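Weddale居民治安联络会 会议记录

日期:2026年10月26日
时间:晚上七点半开始
地点:Weddale教区会堂侧厅
主持:Mairéad Ó Flaithearta
记录:Liam Mac an tSaoi
出席:Aoife Hayes、Eoin Buckley、Ludmila Tóth,另有Grallau路和河边几条巷子的住户,签到单附于存档本后
请假:Fahy仓储的值班经理,已书面回复,内容见第三项

一、上次记录

六月的会议记录已提前发给各户。Eoin Buckley指出第四项里写错了一处,被撬的是Grallau路后巷靠变电箱那一侧的棚屋,记录里写成了靠学校围墙那一侧。改正后通过。

Aoife Hayes问,上次说要把记录贴到会堂门口的公告栏,一直没有看到。主持人说公告栏的玻璃门锁坏了,钥匙能插进去但转不动,已经跟会堂说过。在修好以前,记录放在图书馆前台,要的人可以自取。

二、上次事项跟进

1. 后巷路灯。郡议会回信说已列入维修单,没有给日期。Eoin Buckley说他家后门外那一盏已经亮了,再往前两盏还是黑的。由他把灯柱上的编号抄下来,再报一次。

2. 巷口的旧床垫和废木料。已清走。清走之后又有人放了一台冰箱,门还在上面。Aoife Hayes认为冰箱带门放在小孩路过的地方不合适,应当天就报。主持人当场记下,会后打电话。

3. 棚屋失窃的受害住户回访。去年冬天到今年夏天有过损失的住户,大部分已经联系上。有一户已搬走,一户不愿再谈。其余住户的情况并入第三项。

4. 给各户的信。印了将近400份,送了Grallau路、河边巷和教堂后面的新楼。新楼的大门要密码,信是交给楼下理发店代转的,是否都到了住户手里不清楚。有住户在会上说他没收到。Liam Mac an tSaoi带了剩下的几份,散会时可拿。

三、棚屋及仓储间撬盗情况

主持人先说明,会上谈的都是已经报过警的事,或者失主本人同意在会上讲的事,请不要提任何人的名字,也不要猜是谁干的。上次会后有人在手机群里贴了一名男子的照片,说他在巷子里来回走,后来知道他是去亲戚家量窗户尺寸的。那张照片已经请发的人删掉。

自六月以来,Weddale范围内报到警局的棚屋、车库和仓储间撬盗共17起。Liam Mac an tSaoi把这些按地点抄在一张表上,当场传看。集中在两处,一处是Grallau路后巷,一处是Fahy仓储的户外箱区。教堂后面的新楼一起也没有。

被拿走的多数是电动工具、自行车和割草机。河边巷一户丢了一整套木工工具,失主说他按发票加起来是2,047欧元,这还不算他父亲留下来的几把凿子,凿子没有发票,保险公司不认。他问这类东西有没有办法赔。Eoin Buckley说他自己前年遇到过,保险公司后来接受了照片加上一封邻居的证明信,不过那是另一家公司,条款不一定一样,建议先打电话问清楚再写信。

撬的手法,据失主们讲,大多是把搭扣连螺丝一起撬下来,锁本身没有坏。有住户说他花钱换了很贵的挂锁,搭扣还是原来那个薄铁片,结果人家根本没碰锁。主持人请大家回去看看自家的搭扣是用短螺丝拧在木板上的,还是用螺栓穿过去、里面加垫片的。前一种一根撬棍就能弄开。

Fahy仓储的书面回复由记录人宣读,要点如下:户外箱区的围网已在三处补过;夜间门禁密码已更换;租户须在下次到场时到办公室领新密码,不在电话里告知。回复没有提到监控录像保存多久。Aoife Hayes说这是她六月就问过的问题,有一户报案时被告知录像已经覆盖了,从发现失窃到去报案只隔了一个周末加一天。她要求再写一封信,只问这一件事,免得对方回了别的就算回了。大家同意,由她起草。

有租户问,领新密码要带什么证件。记录人说回复里没有写,请直接问Fahy办公室。

另有住户反映,Fahy箱区靠河那一面的围网外面堆着土,有的地方土堆快跟网一样高了,等于给人垫了脚。这一段土地归谁不清楚,Eoin Buckley去查。

四、失物登记与物品标记

主持人介绍了今年打算做的事,请各户把家里值钱或者不好找回的东西登一遍,写清楚品名、牌子、序列号、有什么记号,再拍照片。登记表由各户自己保存,联络会不收,也不看。上次有人担心表格交上来以后名单传出去,反而告诉别人谁家有什么。这个意见是对的,因此改成各户自存,建议一份放家里,一份放在亲戚家或者存在别的地方。

登记的范围,六月会上有争论,有人认为只登工具和自行车就够。Aoife Hayes认为家具也应当登。她说去年Grallau路有一户出门几周,搬家公司的车开到门口,大白天把客厅搬空,左右邻居都以为是那家人在搬走,还有人帮忙扶了门。报案时失主说不清沙发是什么牌子、几个座、什么颜色的皮,只说是浅色的。后来有一件疑似的在网上转卖,警局问能不能认,失主认不出来。

她建议登家具的时候写下颜色、面料、坐垫怎么分、缝线在哪里,再加上有没有划痕和修补过的地方。拍照时正面拍一张,局部拍一张,背面和底下的标签也要拍。
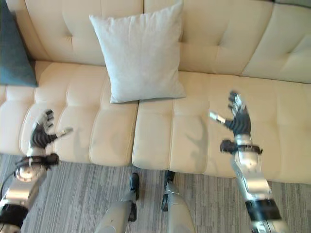 图一:米白色皮沙发,坐垫中间有接缝

有住户问,家具搬家时要是标签已经撕了怎么办。Aoife Hayes说很多沙发的标签在坐垫拉链里侧或者底布上,可以先看看这两个地方,没有就算了,照片和购买时的收据一样能用。收据丢了的,可以找当时的银行付款记录,打印出来夹在登记表后面。

接着讨论标记用的东西。Liam Mac an tSaoi把Zarerum标记套装的说明单念了一遍。套装里有一支荧光笔、一瓶带编号的标记液和几张门窗贴纸。各户买一套的价格和联名一起买的价格不一样,联名要凑满100套。会上举手愿意买的人不够,加上请假的人也未必够。主持人说不急,先把登记单发出去,同时在信里附一行问愿不愿意买,下次会再定。

Eoin Buckley对贴纸有保留。他说他姐姐住的地方家家都贴,贴了以后自行车照丢,贴纸反而让人知道车库里有东西。Aoife Hayes不同意,她说贴纸不贵,贴不贴由各户自己决定,不必在会上表决。这一点没有再讨论下去。

五、标记方法试用情况

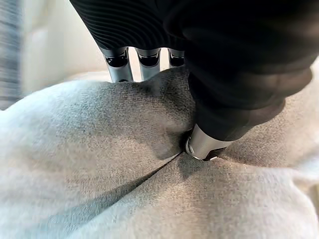 标记笔和标记液哪种用在哪种东西上,是这次问得最多的。金属工具用刻字笔最牢,刻邮编加门牌号,刻在不容易磨到的地方,不要刻在电池上,电池会换掉。塑料外壳可以用荧光笔,过一两年要补。布面的东西麻烦一些。荧光笔写在浅灰色的软布料上,就像上面照片里手指按着的那一类,字会洇开,只能写得大一点,或者改写在里侧的缝边上。厚帆布的工具袋倒可以直接写。河边巷那位失主补充说,他新买的工具袋是在内袋底下缝了一小块写了编号的布条,比写字省事,也不怕洗。

皮面不建议写。标记液点在不显眼的地方可以,但要先在背面试一滴,有些皮会留印子。Zarerum的说明单上写了先试用,没有写哪些皮会留印子。

有住户问标记液在普通灯下看得见吗。Liam Mac an tSaoi说按说明单,要用紫外灯才看得见。他手头没有紫外灯,会上没有演示。主持人问谁家有,坐在后排的住户说家里有一支验钞用的,可以借来,下次会带。

刻字笔联络会可以买两支,放在图书馆前台给大家借,借的时候登记姓名和归还日期。图书馆已口头同意,押金收不收由图书馆定。Eoin Buckley提醒刻字笔用的时候要戴护目镜,上次他刻一把旧锤子,碎屑弹到脸上。决定一并买一副护目镜,与刻字笔放在同一个盒子里。

六、二手买卖

不少失物最后出现在网上的二手页面和路边集市,所以把这一项单独列出来。

主持人说,买的人要是觉得价格低得不对劲,可以先问卖家要序列号的照片。不肯给的,或者说序列号磨掉了的,最好不要买。买到失物的人要把东西还给失主,钱未必追得回来。

有住户讲了自己的经过。他在网上看到一台跟自己丢的很像的割草机,约了卖家,打算自己去看。家里人劝他先打电话给警局,他打了,后来由警员去处理,机器不是他的。他说他当时很生气,要是自己去了不知道会说出什么话。主持人请大家遇到这种情况都照这样办,不要自己约人见面,不要在页面上跟卖家吵,把页面截图存下来,记下网址和时间,交给警局。

Aoife Hayes补充,截图要连卖家的用户名一起截进去,很多人只截了东西的照片,页面一删就什么都对不上了。

捐赠和转让家具也有人问到。Weddale有几户常在群里送旧沙发、旧椅子,让人自己上门来搬。Eoin Buckley说上门的人进了屋会看到别的东西,他家的车库就是在送出一个柜子以后不久被撬的,他说不能证明有关系,但此后他都是先把东西搬到院子里再叫人来。会上多数人觉得这个做法可以写进信里。
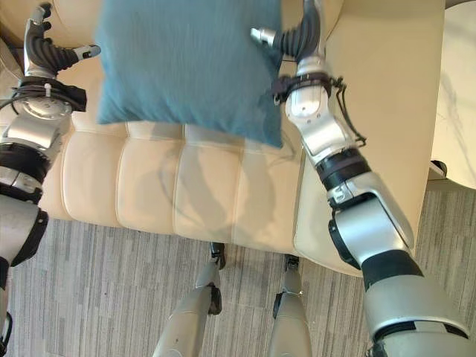
Ludmila Tóth对此提出,搬到院子里对年纪大的住户做不到,一个人住的更做不到,信里要是只写这一句,她们会以为不照做出了事就是自己的错。她要求改成“可以的话请人帮忙先搬到门口,或者约在家里有别人在的时候来取”,并且写上可以打联络会的电话找人陪着。她还说,上次那封信里“请提高警惕”写了好几遍,她隔壁的老太太看完以后两天没敢开窗,这种话少写为好,写清楚锁怎么装、电话打哪里就够了。

主持人接受这个意见。Liam Mac an tSaoi改稿,改完先给Ludmila Tóth看,再付印。

至于谁来陪,会上有几位愿意,名单不写进会议记录,由主持人保存。陪同的人事先要跟住户通过电话,到的时候报自己的名字。

七、巷口照明和摄像头

Grallau路有三户提出合买一个摄像头,装在后巷入口。讨论时间较长,要点如下。

赞成的住户认为后巷没有一扇窗户朝着,晚上谁进出都看不到。

反对的住户认为镜头会照到对面人家的后院,孩子在那里玩。也有人问录像存在谁家、谁能看、装的人搬走了怎么办。

Eoin Buckley说他查过,私人摄像头只要照到自家范围以外,装的人就要承担数据保护方面的责任,包括立牌子说明、别人要求看自己的影像时要给。他不是专业人士,建议先问数据保护部门再花钱。

主持人的意见是,联络会不出面装,也不出钱。三户若要装,应先跟对面各户谈好角度。在那以前,先把路灯催下来。感应灯各户可以自己装,装的时候朝下照,不要对着邻居卧室。去年有一户的感应灯一有猫经过就亮,对面睡不好,后来把灵敏度调低解决了。

八、报案方式

有住户反映打非紧急电话等了很久没人接,后来就不报了。主持人请大家还是要报,哪怕只丢了一桶汽油,不报就不会算进去,下次申请夜间巡逻就没有依据。可以在白天上午打,据几位报过案的住户说那时候等得短些。正在发生的事打紧急号码。

报案以后要记下案件编号和接待人员的名字,写在登记表背面。保险公司会要编号。河边巷那位失主说他当时没有记,后来补问花了不少时间。

现场不要收拾。门、搭扣、撬下来的螺丝都留在原处,先拍照。要是下雨,可以拿个桶或者塑料布罩一下。

九、其他

1. 会堂侧厅的暖气。有几位住户说太冷。会堂答复暖气要提前一天申请,下次由记录人提前申请。

2. 手机群。群里跟治安无关的消息太多,有人卖鸡蛋,有人找猫。Ludmila Tóth建议另开一个只发通知的群,原来的群照旧。同意,由Aoife Hayes来开。

3. 巷口捡到一串钥匙,上面有一个绿色塑料牌,在主持人处保管,请失主说出钥匙有几把、牌子上写了什么再领。

4. 有人问万圣节前后的空地火堆。这件事归郡议会和消防管,旧木料、轮胎请不要放在院子外面。看到有人囤积可打郡议会的电话。

待办

Mairéad Ó Flaithearta:报冰箱;保存陪同人员名单
Aoife Hayes:起草给Fahy仓储的信,只问录像保存期限;开通知群
Eoin Buckley:抄路灯编号再报;查箱区靠河一侧土地归属
Liam Mac an tSaoi:改信稿,交Ludmila Tóth看过后付印;买刻字笔和护目镜;申请暖气
后排住户:下次带紫外灯

下次会议日期等会堂排好场地后在通知群里发,没有手机的住户由记录人送纸条。

散会:九点二十分

更正:第四项中“去年Grallau路有一户出门几周”,会后Aoife Hayes来电说应为前年。原文未改,以此为准。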